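**From the Cikwood Residents' Newsletter, 15/04/2023**

## The curtain question, continued

Readers of the March issue will remember that the lounge on the second floor was too bright in the morning and too cold at night, and that I asked for suggestions. I received 67. Eleven concerned the lounge. The rest were mostly about parking, and I have passed them to Refugio Medrano, who has stopped answering my emails.

The popular view was that we should buy thick curtains and be done with it. I was of this view myself until I priced them. Lined drapes for a window that wide start at $300 a panel, and the shop wanted to sell us 6. Citlali Manríquez in 2B, who sewed costumes for a theater for years and has opinions about hems, took me aside and explained what we would be paying for.

Most of the warmth, she says, comes from the air trapped between cloth and glass. A cheap curtain that reaches the floor and wraps back to the wall at the sides will beat an expensive one that stops at the sill and flaps. If there is a radiator under the window, the curtain has to stay clear of it, or you are heating the street. Her other rule is to buy twice the width of the window. Flat curtains look like bedsheets, and people will say so.

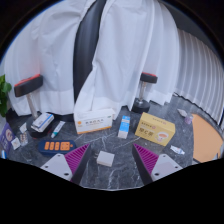
Then there is washing. Cotton shrinks, so wash it before you hem it, a piece of advice I pass along in memory of my kitchen curtains, which now cover the top half of the kitchen. Polyester doesn't shrink but wrinkles if you leave it in the dryer. Hang it damp and let gravity do the ironing.

The lounge will get plain panels with a separate lining that clips on in October and comes off in spring. Citlali is doing the hems. If you have a sewing machine that works and can lend it for 2 weeks, leave a note in my mailbox. Notes about parking go to Refugio.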